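How I make flatbread dough on a small worktop

I've been making these flatbreads every week since we moved to Flemcombe, and I still get asked how I keep them soft. There's no great secret to it. It's mostly waiting about, and then being a bit brave with the pin.

You'll want strong white flour (I buy the Derilmont one, but any will do), a big spoonful of plain yoghurt, salt, a glug of oil and warm water. No yeast! People always look surprised at that. Put the flour and salt in your biggest bowl, make a well, drop in the yoghurt and oil, and add the water bit by bit while you stir with a knife.
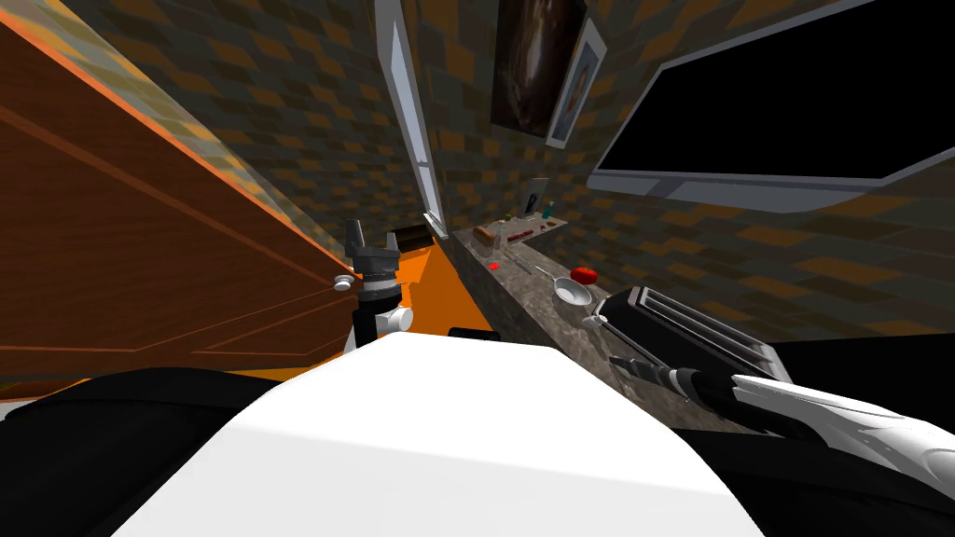 Stop adding water when the dough is shaggy and slightly too sticky. I know it feels wrong. My first batches were like roof tiles and it was all down to me panicking and chucking in more flour. Leave it for ten minutes under a tea towel and it'll calm down by itself, then knead it for 3 minutes, no more.

Now it needs a proper rest. In August I leave it for an hour and in winter nearly 2, tucked up by the boiler. You can put it in the fridge overnight too, but bring it out well before you want to roll.
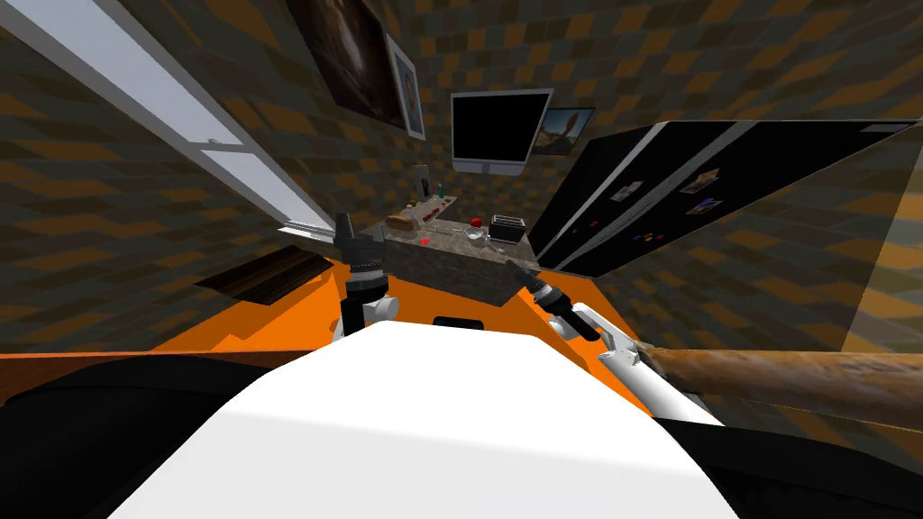
When you come to roll, oil the surface lightly instead of flouring it. Flour burns in the pan and makes the whole house smell of toast (ask me how I know). Tear off a lump the size of a small egg, flatten it with your palm and roll from the middle outwards, giving it a quarter turn each time. If it keeps springing back, put it to one side and start on another one. It only wants another rest.

I used a short pin with handles for years, one of those Tratstead sets, and I could never get the edges thin. A long one is so much easier, even if it doesn't fit in any drawer I own.

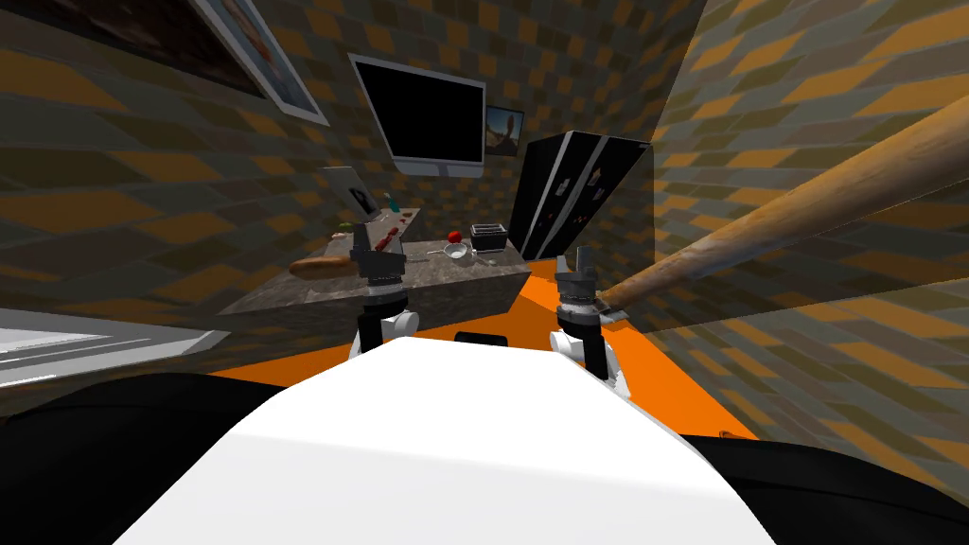

A long rolling pin gets the edges thin.

Get your heaviest pan really hot before the first one goes in, with no oil at all. Wait for bubbles, flip it, press the edges down with a folded cloth and give it another half a minute. Stack them in a clean towel as you go, wrapped up tight, and the steam keeps them bendy. Mine get eaten with Juška pickles straight from the jar, standing up.
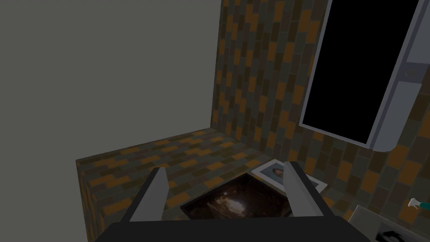 Derilmont Baker wrote in the comments that the overnight dough was much easier to roll, and that the cooked ones freeze well with a bit of baking paper between each. I've tried it since and I agree, just warm them through in a dry pan.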